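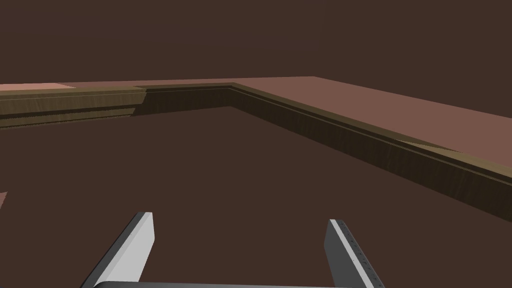 Setting Up Your First Live Q&A in Clakar

Going live with your fans is the best part of Clakar, and you can be ready in one sitting! These steps cover a hosted interview with one guest, the format most celebrity news pages start with.

Before you begin
You need a verified page and a guest who has accepted your invite. Clakar Basic lets in up to 500 viewers. Clakar Plus raises that to 1190.

1. Open Studio and choose New Live, then Interview.

2. Type a title. Put the guest's name first so it shows up whole on small phones.

3. Tap Add Guest and pick the name from your list. The guest gets a six-digit code by text.

4. Set Comment Delay to 5 seconds. You'll love this one on a busy night, when the fan questions come flying in!

Note: The delay applies to comments only. Your video and sound still go out right away.

5. Choose a moderator. Moderators can hide comments, pin a question or mute a viewer, but they can't end the stream.

6. Under Cover Picture, upload any JPG or PNG, or keep the one already there. 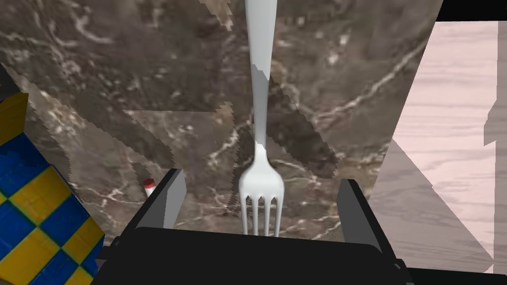 Fig. 2. White fork, held upright

7. Tap Rehearse. You and your guest will see each other and the comment box exactly as they look on air. Play around in here as long as you like!

8. When you're both set, tap Go Live and hold for the countdown.

Caution: Replays save to your public page by default. If your guest is talking about a breakup, a lawsuit or anything else that may need a second look, switch Save Replay to Private before step 8. Changing it later won't remove clips that viewers have already shared.

If the guest's screen stays black
Ask them to close any other app that uses the camera, then enter the code again. Error 919 means the code has expired. Tap Resend next to their name and you're back in business.

Guide text: Bijan Dehghan. Updated March 2018.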